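Bench notebook, wood finishing
11/06/2026

Second go at the dark stain, and I am happier this morning than I was at any point in the first one. The panels from the Dakel mix have been sitting on the rack overnight and I left them alone until I had finished my coffee, which took some willpower! The color has settled into a deep brown that goes nearly black when you stand back from it, with a little warmth left in it up close. I had been afraid it would go flat and inky like the Velteo did, where you couldn't find the grain with a flashlight.

For anyone picking this up after me, the two recipes are in the back of the binder as 2,291 (the Velteo one, which I wouldn't bother with again) and 2,476 (the Dakel one, which I would). Please don't go by the labels on the jars. I wrote those in pencil and then got stain all over them. 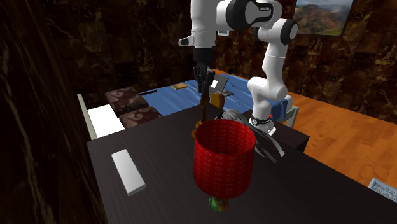
2 min read

I spent a good while today thinking about what a dark table does in a room, because it is easy to fuss over a small test panel and forget that the finished thing has to live next to walls and curtains and everything else. A very dark top against dark brown marble-like tile can look handsome, I think, provided there is something pale in the tile to lift it. Thin cream or tan veins do that nicely. Against plain brown paint I would go a shade lighter and save myself the gloom.

Back to the bench. Sanding notes, while I still remember them: I stopped at a medium grit on the Dakel panels and went one finer on the last pair, and the finer ones took noticeably less color. I like them less. The medium ones have that streaky look I was after, with the darker lines properly dark and the lighter ones still showing between them. Wiping with the grain made a big difference too (I know, I know, it says so on the can, but I was in a hurry the first time and wiped in circles like I was washing a car).

The gray-brown version deserves its own paragraph. I got there by putting a thin wash of the Honari gray over the brown once it had dried, and wiping it back almost right away. It cools the whole thing down and makes the fine lines stand out more. Leave it a minute too long and it goes chalky in the pores, and then you are back to sanding, as I was on panel 31. 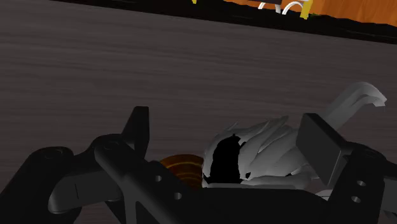 Fine streaky grain on a dark gray-brown top.

Still to do: topcoat. I have half a can of Sultana satin on the shelf and I'd like to use that up before opening anything new, though it did yellow a bit over the gray when I tried it on a scrap. It may be fine over the plain brown. I'll put one coat on each color before lunch tomorrow and leave them flat by the window, and if whoever is in first could resist touching them I would be very grateful. The rags are hanging outside on the line, spread open. Need more gloves, size medium.

Recent entries
Velteo dark stain, first attempt
Getting old glue off the clamps
Sharpening the wide chisels
Honari gray on scrap oak
June shelf inventory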